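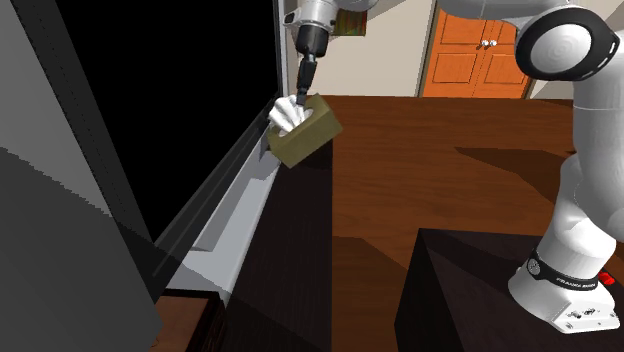 2 min read

Figure 3. Computer-rendered view of a white robot arm holding an olive green tissue box.

3.2 Plants that came over the fence

When we first sat down with the letters, we expected most people to write about plants they had bought, and a good many did mention the old Rimkutė nursery and its long benches of pansies. But of the 1086 letters that gardeners in and near Dendine were kind enough to send us, 345 told of a plant that had been given to them by somebody they knew, and these were so often the longest and fondest letters in the pile that we have let them have a section to themselves.

The plants themselves were mostly humble. Primroses, lily of the valley, mint (a great deal of mint!), bearded iris and one peony that had been moved through four yards by the same family all turn up again and again. We sorted each letter by the giver as the writer named them, so that "my aunt" and "the lady next door" went into separate groups, and where a writer named two givers we took the first. This was slower work than it sounds, as people do wander when they write about gardens, and Ineke Verhoeven and I often found ourselves reading a letter through twice simply for the pleasure of it.

Neighbors were the largest group of givers, with grandmothers a little way behind. What we had not looked for was how carefully the manner of the gift was remembered. One writer could no longer say what color her first iris had been, but she knew that it came wrapped in damp newspaper inside a bread bag, in November, which was far too late for planting, and that it lived anyway. Another wrote that her mother would never say thank you for a cutting - it was thought to be bad luck - and so left a jar of jam on the step a week later. We met that same belief in letters from families with no link to one another that we could trace.

Some caution is needed. Our notice went out through the Pleltance garden newsletter, whose readers are already inclined to swap plants, and a plant that died in its first summer is less likely to earn a letter. We return to these lost plants in Section 3.3, where the letters are shorter and a good deal sadder.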